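Werkstattbuch, Färberei und Stoffdruck
24. Mai 2018

Wieder Indigo, und diesmal schreibe ich es ausführlicher auf, auch wenn die Hände noch blau sind und der Stift schon Flecken hat. Beim letzten Mal, im Februar, habe ich mir nur drei Stichworte notiert und hinterher nicht mehr gewusst, was ich mit "etwas mehr als sonst" gemeint hatte. Das soll mir nicht noch einmal passieren, zumal einige von euch ja selbst mit der großen Küpe arbeiten wollen.

Ausgangslage: Die Küpe Holtska stand seit dem Winter zugedeckt in der Ecke neben dem Heizungsrohr. (Für alle, die neu dazugekommen sind: Unsere Küpen haben Namen, das hat sich so eingebürgert. Holtska ist die große, Hidska die kleine mit dem angeschlagenen Rand.) Beim Öffnen roch sie säuerlich, ein bisschen nach altem Heu, die Flüssigkeit war stumpf dunkelblau und ohne jede Haut. Also keine Blume, kein Kupferglanz, gar nichts. Ich gebe zu, dass ich kurz daran gedacht habe, alles wegzugießen und neu anzusetzen, aber es steckt so viel Farbstoff darin, dass es mir leidgetan hätte.

Zuerst habe ich den pH-Wert geprüft, der war deutlich zu niedrig. Gelöschten Kalk in kleinen Portionen eingerührt, dazwischen jedes Mal gewartet und wieder gemessen. Danach Fruktose, in warmem Wasser gelöst, am Rand hineinlaufen lassen und ganz langsam mit dem langen Holz gerührt, immer in eine Richtung und am Ende einmal kurz gegenläufig, damit sich die Mitte hebt. Bitte nicht plätschern! Jede Blase ist Luft, und Luft wollen wir da unten nicht haben. Deckel drauf, die alte Wolldecke herum, Mittagspause.

Am frühen Nachmittag war die Flüssigkeit unter der Oberfläche schon gelbgrün und klar, obenauf lag eine kupferne Haut, und in der Mitte stand ein Häufchen blauer Schaum. Ich habe mich gefreut wie beim ersten Mal. Es ist doch jedes Mal wieder ein kleines Wunder, wie so eine trübe Brühe zurückkommt, wenn man ihr ein bisschen Wärme und Zucker gönnt.

Stoffe: 14 Proben, alle vorher gewaschen, ausgekocht und nass in die Küpe gegeben. Baumwolle in Köperbindung, der feine Batist aus dem Restekarton, Halbleinen, dazu der schwere Bauernleinen vom Flohmarkt, von dem ich 1.497 Gramm übrig hatte (die Waage zeigt es so genau an, also schreibe ich es auch so genau hin). Das Leinen habe ich in Streifen gerissen, geschnitten franst es mir an den Enden zu unregelmäßig aus. 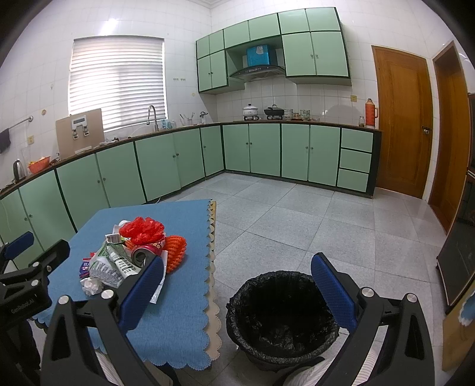
Der Batist nimmt die Farbe am schnellsten an und gibt sie leider auch am schnellsten wieder her. Nach dem ersten Zug war er schon kräftig mittelblau, im Spülwasser ging dann gut die Hälfte davon. Ich glaube inzwischen, dass ich ihn zu früh gespült habe. Nächstes Mal hänge ich ihn über Nacht auf und spüle erst am Morgen. Der Köper dagegen war brav wie immer, gleichmäßig und satt, mit diesem leichten Stich ins Violette, den ich so gern mag.

Beim Bauernleinen war Geduld gefragt. Der erste Zug ergab ein wässriges Himmelblau mit hellen Stellen überall dort, wo der Stoff Falten geschlagen hatte. Ab dem zweiten habe ich ihn unter der Oberfläche ständig mit den Fingern bewegt, ganz sacht, wie man Nudelteig anfasst, und das hat geholfen. Nach dem dritten Zug war die Farbe tief und ruhig. Die Faltenstellen sieht man noch, wenn man sie sucht, aber ich finde, sie stehen dem alten Stoff.

Zu den Zeiten: eintauchen, drei Minuten unter Wasser halten, knapp über der Oberfläche ausdrücken, dann an die Leine, bis das Grün ganz verschwunden ist. Bei der schwülen Luft heute hat das länger gedauert als sonst. Die Innenseiten der Falten waren noch grünlich, als außen alles längst blau war, also bitte unbedingt aufklappen und nachsehen, bevor das Stück wieder hineingeht. Mir ist genau das bei zwei Halbleinenstücken durchgerutscht, und die haben jetzt Wolken. Hübsche Wolken, aber bestellt waren sie nicht.

Reserven: Die Reispaste nach dem Rezept aus dem grünen Ordner war mir zu weich. Auf dem Köper hat sie den ersten Zug gut überstanden, beim zweiten fing sie an den feinen Linien an zu schwimmen. Ich habe dann für die letzten Proben etwas mehr Kleie untergeknetet und die Paste länger trocknen lassen, das wurde schon viel schärfer. Das Muster Holanda (die kleinen Kacheln mit dem Punkt in der Mitte) ist damit richtig schön geworden. Esar, also die langen Wellen, ist an den Spitzen noch ausgefranst, da muss die Schablone wohl eine Spur breiter geschnitten werden. Wer beim nächsten Mal die Messer schärft, möge bitte auch an das kleine gebogene denken, das war heute eher ein Löffel.

Kosten, damit es irgendwo steht: Der neue Sack Indigopulver kommt mit allem Drum und Dran recht teuer, und ich würde ihn gern erst bestellen, wenn Holtska wirklich erschöpft ist. Nach heutigem Eindruck gibt sie noch einiges her. Kalk ist genug da, Fruktose reicht noch für eine Auffrischung. Im Lager liegen übrigens immer noch 2.000 Etiketten aus der alten Serie, die mit dem Schreibfehler in der Waschanleitung. Auf der Rückseite lassen sie sich wunderbar beschriften, ich habe heute alle Proben damit versehen: Stoff, Anzahl der Züge, Reserve ja oder nein. Mit Bleistift, denn der hält im Spülwasser.

Am Abend noch einmal gemessen, der Wert war ein wenig gefallen, aber im guten Bereich. Eine Messerspitze Kalk dazu, umgerührt, zugedeckt. Der Bodensatz ist inzwischen recht hoch, und bei tiefen Stücken kommt man leicht hinein, dann gibt es Sprenkel. Ich habe das alte Gitter wieder eingehängt, es sitzt etwas schief, tut aber seinen Dienst.

Noch offen:

Batistproben morgen spülen, zuerst kalt, dann mit einem Schuss Essig.
Lichtechtheit prüfen, dafür je einen Streifen halb abgedeckt ins Südfenster hängen.
Hidska ansehen, die habe ich heute gar nicht aufgemacht.
Paste mit mehr Kleie noch einmal auf Leinen versuchen, aber mit grobem Muster.
Neue Handschuhe, die linken sind alle undicht (daher die Finger).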